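Hendton Seed Library - progress report to Sadari, May

From: Neusa Toledo, project lead
Covering: second quarter of the grant

Sorry for the short version, I'm writing this between the allotment open morning and the school run. Full spend sheet follows separately.

Where we are

Library is open and lending. 39 households signed up so far, against a target of 95 by the end of the grant. Slower than I'd like. Most of them came through the allotment association and we have not got far into the flats on the Clarnancombe side, where the whole idea was to reach people with a balcony and no shed. More on that below.

Packing: we have filled and labelled 1000 packets. That was the target for the whole year so we are well ahead there. Mostly beans, peas, lettuce, calendula, kale. Tomatoes went in the first fortnight and I've had to put a limit of one packet per household on the yellow ones.

Germination tests: done on 14 varieties. Damp kitchen paper, counted at ten days. Parsnip was dreadful (old seed, my fault, I took a donation without asking the year). It has been binned. Leeks borderline so we are telling people to sow thickly. Everything else fine to lend.

Storage

We lost a box of peas to damp over the winter, as I mentioned in the last report. Cardboard shoeboxes on a stone floor, lesson learnt. Everything has now been moved upstairs and off the floor. 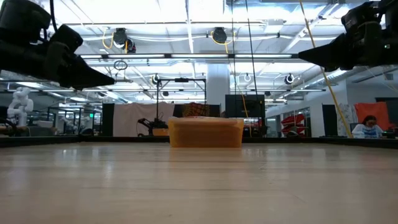
Sorting is now by sowing month instead of by plant family, after several borrowers told us they couldn't find anything. People come in asking what they can put in this week, and the Latin names were putting them off. We are going over to plastic storage bins, the see-through orange sort, and the rounded corners make them easy to wipe out when a packet splits. One month to a bin, a card in the front with the sowing depths. Autumn sowings are still in a muddle and I need a clear afternoon for them. The old family-order catalogue is still on paper for anyone who wants it, mainly the bean growers, who do.

Returns

This is the bit we won't know about until the autumn. Borrowers are asked to save a bit of seed from two or three plants and bring it back. We have asked everyone to start with peas, French beans or lettuce, they mostly come true and don't need isolating. Squash we are lending but not taking back. I had a long argument about this with a man who has grown the same pumpkin for years and I'm sure his is lovely but he is next door to somebody's courgettes.

Seed saving leaflet is drafted, two sides of A4. Needs a proofread and a better drawing of a lettuce gone to seed.

Clarnancombe

Two drop-in sessions held. First one poor, four people, it rained and the poster had the wrong time on it. Second one much better. The Mạc family, who run the grocer's by the bus stop, have offered us a shelf near the till, and they've also given us seed for a mustard green and a perilla that they grow themselves. Both popular straight away. I would like to shift some of the leaflet money into translation and into more herbs and leafy things that will do in a pot. Please let me know if that needs a formal change request or if an email is enough.

Money

Underspent on printing, overspent slightly on envelopes (the gummed ones went up). Nothing worrying. Travel not touched. I haven't claimed for the label printer yet, the recipt is somewhere, will send.

Problems

Not enough people on the rota for the evening opening. At the moment it is me, and if I'm ill it doesn't open.

The borrowing sheet is being filled in badly. Half the entries say "beans". Am redoing it with tick boxes.

Mice - one visit, no losses, all lids now on at night.

Next quarter

Finish the autumn sowings. Shelf at the grocer's stocked and checked weekly. Leaflet printed. Seed saving afternoon at the allotments in time for the first dry pea pods, and another at Clarnancombe if we can get teh room. Retest the leeks.

I can talk most mornings before 10 if you want to go through any of it.

Neusa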